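The sock lady of the Saturday repair table

She had asked to be left out by name, "because everybody who needs to find me knows where I am," and where she is, most Saturday mornings, is at the back of the hall behind the tea urn, with a lamp, a biscuit tin full of darning wool and more socks than you would think one village could wear out. I had gone along meaning to stay for half an hour. I came away well after lunch with a bag of my own socks sorted into keepers and hopeless cases, and feeling rather told off about the hopeless ones.

She started, she says, at home, with the family's washing. "There were five of us in the house at one time and I had a drawer just for odd ones, and it wouldn't shut. I used to sit on the bed on a Sunday night with the whole lot tipped out and I'd get so cross. And then one winter I thought, well, I'll do it properly, and I got some boxes."

The boxes are still the heart of it. She doesn't care for baskets (the wool catches on the cane) and she has gone off bags altogether, as you can't see what is at the bottom. Cardboard suits her best. She likes a small one with no lid, low enough to drop a sock into without looking, and she marks each with a bit of coloured tape so that the helpers know which is which. "People laugh at my tape. But then they come and ask me where something goes, and I say, look at the tape!"

I asked whether she folded or rolled, which I had thought was an easy question to begin with, and which took us through two cups of tea. She was a folder for years, it seems, and very strict about it, until her hands began to trouble her in the cold weather. Now she bundles. The sock is gathered up from the toe, tucked in on itself, and into the box it goes, and if it's a bit lumpy then it's a bit lumpy.
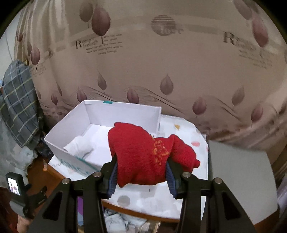

"I always do the bright ones first," she went on. "Your reds and your yellows, anything with a bit of pattern in it. You can pair those up in no time, and it cheers you along. Then you're left with the whites, and every white sock in the world is a slightly different white. I leave those till I've had something to eat."

The year before last she decided to write everything down in an exercise book, which she fetched out from under the tea towels to show me. By May the tally stood at 3,775 socks through her hands, 93 of them never matched to anything. She is still a little sore about the 93. Some went to be puppets at the playgroup, a good few are dusters, and one, a very thick green one, keeps the draught out of her letterbox.

As for her wool, she has opinions. She swears by Gredemus for heels and toes, and has a soft spot for the old Štěpánek cards, which a neighbour brings back for her from visits to family and which she makes last by using them only on children's things. "They go in a drawer by themselves, and heaven help anybody who uses them on a football sock." Her darning mushroom was her mother's. She bought herself a new one a while ago and it sits in the tin looking lovely and never gets used.

I wondered if she ever got tired of it. She thought about that for some time, and put down her needle to do so. "I get tired of tights," she said. "I won't do tights now. But a sock, no. It's a nice size of job, isn't it? You can finish a sock. I've got a cardigan upstairs I've been knitting for 18 years."

Children are put to work if they hang about too long near the biscuits. She gives them a box and a heap, and the rule is that they mustn't throw them, or at least not across the urn. The little ones match by colour and the older ones learn to look at the cuff, where the ribbing gives a pair away even after one has been through the wash more often than the other.

Before I left she went through my bag, holding each one up to the lamp and stretching the heel over her fist. Two pairs were worth saving. The rest she looked at for a long moment, and then asked me, very kindly, whether I ever cut my toenails. I said I would bring the mended ones back to show her, and she said to bring some milk as well, as they always run short.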